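Ticket 319: Live score page shows wrong aggregate after second leg
Product: Rillness match center
Club site: Getholm
Status: Resolved
Priority: High
Opened by: Boris Dumitrescu

Summary

The match center on our club site showed the wrong aggregate score for the cup semifinal against Trurmont. The score for the night was correct at all times. The aggregate line was wrong from the 33rd minute until I switched the widget off after full time.

First leg: Trurmont 1, Getholm 2
Second leg: Getholm 1, Trurmont 1
Correct aggregate: Getholm 3, Trurmont 2
Shown on site: Getholm 2, Trurmont 3

Supporters following on their phones were told we had gone out. We had gone through. The club office got a lot of calls.

Steps to reproduce

1. Open the fixture in the match center editor.
2. Set it as the second leg and link it to the first leg.
3. Enter a goal for the home side, then change the scorer.
4. Reload the public page.

The aggregate flips at step 4. If I enter a goal and leave the scorer alone, it stays correct.

On the night the goal in the 33rd minute was first given to our number 19. The announcer then corrected it to Pavlović, our number 6, and I changed it in the editor. The wrong line appeared on the next reload.

Attachments

Three text exports from the editor.

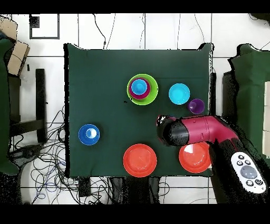
Stacked bowl and cup on a lime-green plate, green tablecloth

Reply from Rillness support

Thank you for the exports. We can see the scorer edit in the event log. Please confirm the following:

Which browser was used in the press box?
Was the first leg entered by your club or imported from the league feed?
Was the page cache cleared after the edit?

Reply from Boris Dumitrescu

Firefox on the press box laptop, Chrome on my phone. Same result in both.

The first leg was imported from the feed. We don't enter away matches by hand.

Cache was cleared twice, once at halftime and once at full time. No change either time. I also signed out and back in between the two.

One more thing I noticed. The team names on the aggregate line stayed in the right order. Only the numbers swapped. The lineups, cards and substitutions were all fine. Both bookings in the second half went in without trouble, and so did the Trurmont equalizer, which I did not edit.

Reply from Rillness support

We have reproduced this on a test site. When a linked second leg is saved after a scorer change, the aggregate is rebuilt from the first leg record. Imported first legs store the goals in home and away order. The rebuild treats the home side of the second leg as the home side of the first, so your two goals in the away leg were credited to Trurmont and their one goal was credited to you. Adding the second leg gives 2 to 3.

Workaround until a fix is released:

1. Open the first leg.
2. Untick "use feed order" and save.
3. Open the second leg and save it again without changes. 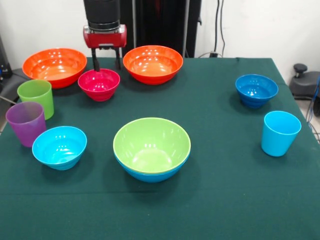 The workaround held when I tried it on the semifinal. The aggregate went to 3 to 2 and stayed there after I changed the scorer back and forth several times. I then tried it on last season's quarterfinal, which was also imported, and got the right total there too. The article template needed a check as well, as I had the match report preview open in the next tab. Its lead picture kept its place above the widget at phone width and the aggregate line no longer ran into it. The unlinked league fixtures did not change.

Two small points for the fix. The "use feed order" box comes back ticked if the feed refreshes the first leg, so I had to untick it a second time. And the push alert at full time uses the same wrong total. Ours went out saying Trurmont had won the tie. I sent a correction by hand, but people who had already turned off their phones only saw it in the morning.

Reply from Rillness support

Confirmed on both points. The push alert reads from the same field and will be covered by the same fix. The release is planned for April. Until then, please check the box again before kickoff in any two-legged match.

Reply from Boris Dumitrescu

Fix installed on our site. I ran the four steps again on the semifinal with the box ticked and the aggregate stayed at 3 to 2. A test alert sent to my own phone had the right score. The final is a single match, so we won't see this live again until next season's cup. You can close the ticket.

Status changed to Resolved.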